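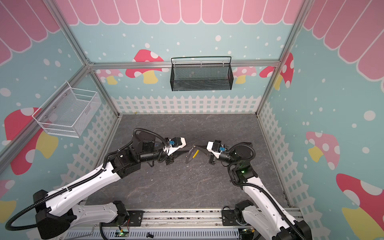
Two arms, one small thing with a yellow handle.

Home Explore Notifications Log in

Lutfa Bepari
Right, the four-day week. Drander says it's trialling one from December and my feed is very pleased. I've read the announcement twice and I have questions.

Lutfa Bepari
First one: are the hours going down, or just being squashed? It says "flexible compression". My cousin did that at Bemen. She worked until 7 every night and spent the Friday asleep.

Lutfa Bepari
Then the survey. 9 in 10 staff feel "energised". Energised by what? They were asked before it started. I'd be energised too if you promised me a long weekend.

Lutfa Bepari
700 people work at the Stedotthorpe site and 50 of them are in the trial. All office. Cleaners and night shift get "learnings in due course".

Lutfa Bepari
@Kekeli Annan yes, I saw the bit about output staying the same. Who's measuring it? The same managers who announced it. Bit early for a victory lap.

Lutfa Bepari
I'd love to be wrong. Same pay, fewer hours, put it in the contract and I'll bake the cake myself. So far it's a press release and a nice font.

Lutfa Bepari
Anyone there actually seen new contract wording? Messages are open. I won't use your name.

Contact | Terms | © 2022 | Back to top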